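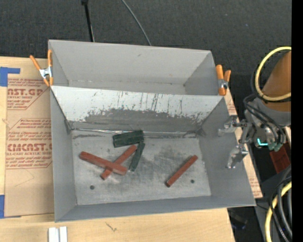
Filed under: Studio Guides > Scripts and Prompting

Setting up the prompter for a two-presenter bulletin

These steps apply to a desk with two presenters reading from one script, using the Pisico prompter software. Allow 40 minutes before the first rehearsal.

1. Open the running order and save a copy under the bulletin name. Work from the copy.

2. Mark each story with the reader's initial in the left column. Pisico takes its colours from this column, so a blank cell will appear in white on both screens.

3. Set the type size to 65. If either presenter sits further back than the desk mark, go up to 80 and check that no line breaks in the middle of a name or a figure.

4. Write place names as they are spoken. Ikevham is read with a silent "h" — type it as IKE-VAM in the script and leave the caption spelling alone.

5. Put handovers on a line of their own, in capitals, with 2 blank lines after each. The second presenter needs to see the cue before the first has finished.

6. Assign one operator to the scroll. The operator follows the voice and does not lead it. During recorded reports, move to the next live line and stop there.

7. Read the whole script aloud at normal pace, with both presenters at the desk. Correct the text in the running order, then press Refresh. Corrections typed straight into the prompter window are lost at the next refresh.

Print a paper copy for each presenter once the final changes are in. Pages should be numbered and left unstapled.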